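The robots of Golter, and the people who shout at them

By the time I found the right door at Golter College, I had already walked into a pottery class and a very polite meeting about parking. Third time lucky! The robotics club meets in a long room above the library, and you can hear it from the stairs, mostly groaning, with the odd cheer and somebody asking who has eaten the last of the ginger biscuits.

I'd come because of a poster in my local bakery. It said the club was entering the Bomex Student Challenge for the first time, that new members were welcome and that no experience was needed. I have no experience (I once lost an argument with a bread machine) so it seemed meant for me.

Pornthip Khamphan, who is nineteen and in her second year, took charge of me straight away. She gave me a stool and a laptop with a sticky space bar, then pointed at her own screen. What I was looking at was Palma, which is the club's name for its practice world: a small tiled room, a table and a robot arm, all living inside the computer. Every team gets the same arm and the same room to train in. You write the instructions, press go, and see what your robot makes of them.

"It's free to break," she said. "That's the best thing about it. I must have driven that arm into the table 100 times in my first week."

The challenge sounds so simple that I was a bit rude about it. There is a board on the table with some small things lying near it, and the arm has to pick them up and put them where the rules say. My nephew could do it, and he's three. But then Pornthip started asking me questions. How does the arm know where the board is? Which way is it turned? How far down can the gripper go before it's pushing on wood? And which joint should move first, when moving one of them shifts everything further along? I had no answers at all, and I ate a biscuit to cover it.
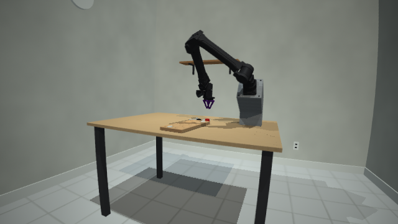 My first attempt took me most of an hour and was eleven lines long, nine of them Pornthip's. I pressed go. The arm swung round with real confidence, went straight past everything and pointed at the wall. There was some applause. My second attempt was worse, and I'm told that the third is now used to cheer people up.

What surprised me was how much of the evening happened away from the screens. There's a whiteboard the length of one wall where teams sketch out their moves before they type anything, and people kept getting up to act them out, elbows in the air, one hand pinching at nothing. One pair spent twenty minutes arguing over whether to come at an object from above or from the side, using a stapler and a satsuma. I got quite involved – I was firmly on the side of above – and we lost.

The club was set up in February by Macarena Domínguez, who teaches maths at the college and runs the whole thing with a teapot in one hand. She'd wanted a real arm at first, and had got as far as asking for prices. The cheapest one she liked came to 4000 pounds, and the club had 253 in the bank. So they went down the simulation route, and she has come round to it completely.

"With one arm, you have one student working and everybody else watching," she told me. "Now they all have a go, and they can take it home and carry on in their pyjamas."

They do, too. The club keeps a log of every practice run, and the week before my visit it stood at 786. Macarena reads through it on her bus journey home. She likes the failed ones most, and she'll often write a note next to them, usually a question. Pornthip showed me one from her early days that just said, "What did you think the gripper was going to do here?" She was furious about it for two days, she said, and then she spotted her mistake while brushing her teeth.

The team going forward to Bomex have called their program Zusside. I asked what it meant and got four different answers, so your guess is as good as mine. It's had a difficult autumn. It was very good at reaching for things and terrible at letting go of them, and a change that was meant to sort that out made it slow and oddly nervous, with lots of little stops on the way down. When I was there they'd just decided to throw out a whole section and write it again, and there was a fair bit of sighing over that, especially from the person who'd written it.

Entries close on 2020-10-31, and everyone I spoke to had that date on a sticky note somewhere. The judges run each program themselves, on a layout the teams haven't seen before, so there's no clever fiddling to be done on the night. You send it off and you wait.

I went back the following week, without being asked. I've got my own login now, and my arm can get itself above the board and stop there, which took me two evenings and a phone call. Next I have to teach it to close its fingers. Pornthip says to bring biscuits.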